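May 3, 2018 – suture bench, pad practice

Using up the Beneck skin pads from the February order. Notes so we stop relearning this every time.

Setup
Thread: black, from the Livine box. The opened Alva reel is for the other bench, leave it.
Pad goes straight in the tray, no foam under it. Foam lets it sag and then the cut gapes at one end.
Lot 585 on the pad sheet. Write it down BEFORE binning the wrapper, I had to dig mine out.

Curved cut
Harder than it looks. The edge with the rounded flap side wants to ride up, so bites have to go deeper on that side or you get a step. Bite direction has to turn with the curve, I kept them all parallel out of habit and had to redo two.
Loop size – leave it big and open for the first throw, pull down slow. Small loop = tip snags, start over. Watch the standing strand, easy to lay the loop across it and then grab the wrong one. Did that twice.
Snug till the skin dimples a little under the knot, then stop. More than that and the pad starts to tear at the hole. 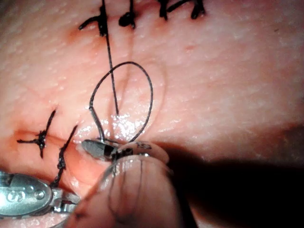 Straight cut
Much quicker. Start at one end and work along, dont jump to the middle.
Knots are uneven. If the throws stack up beaded along the thread they weren't laid flat – alternate direction every time, yes even when tired. 4 throws is plenty for this thread.
Tails: pick a length and stick to it. Long ones get caught in the next loop. Clear snipped bits off the pad as you go, they look just like tails when you're hunting for the end.
Surface shine is a pain under the ring light. Turn the light down before moving the pad, not after.
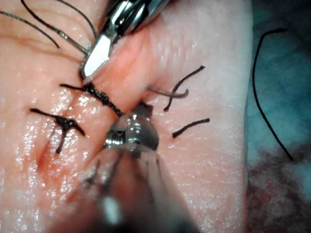 Straight cut, tied stitches along the incision and long strands at upper left.

To do
Pull test on the tied pads, Stalberg gauge, it's in drawer 139.
Reorder thread, Livine box nearly out.
Find out wether the curved template comes in a wider radius.
Rinse tray, pads back in the bag face up.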